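The Cloth That Stayed on the Table

Vesna Yordanov bought her first patterned tablecloth because the table under it was ugly. It had come with the apartment, a long work table with burn marks at one end, and she needed it covered before people came over. The cloth was red, yellow, dark blue and white, ruled off with thick black lines. The people went home and the cloth stayed on.

Yordanov now sells cloths like it through Tivov, the small housewares shop she runs out of two rooms behind a print works. Last year she sold 483 of them, most to customers who planned to use them every day. They go on desks, sewing tables and kitchen tables where the mail piles up and the phones get charged.

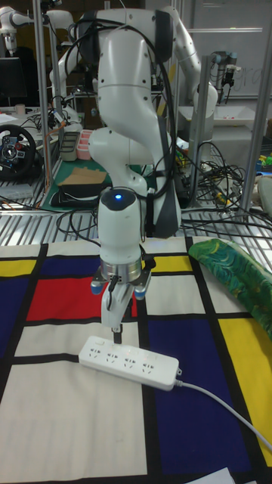 Black lines and blocks of color, with a white power strip laid across them.

The pattern borrows from Mondrian, as plenty of fabric has since the 1960s. What sells it, Yordanov says, is the white. "People remember the red. But if you made it all red and blue you would be tired of it by November."

Her cloths are cut 108 inches long, which suits a table for eight or a workbench with a good drop at each end. The fabric comes from a mill called Nikolaidis in bolts she orders twice a year. She tried a cheaper supplier, Mevell, for one season and went back. The black had faded to a soft brown after 6 washes, and once the lines go, she says, the whole thing looks like a faded flag.

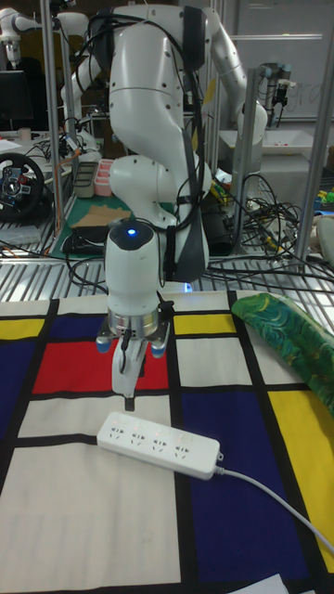
A grid is harder to live with than a floral in one respect. It shows when things are crooked. A runner or a stack of magazines set down a little off the lines will bother some people all day. Yordanov's advice is to go well off the lines, the way the power strip sits here, on a clear diagonal with its cord running away toward the corner. White things also do well on it, she says, and she keeps her own cups and chargers white for that reason.

Care is simple. Wash cold, hang by the short edge, iron the back while it is still damp. The black lines should be pulled straight before the iron goes down – a bowed line will dry bowed.

A heavier version, the Stiltalar, is due in the shop this fall. It has wider black bands and a single yellow block, and the first run is 740 pieces. Yordanov has had the sample on her kitchen table since spring. The old cloth is back on the work table with the burn marks.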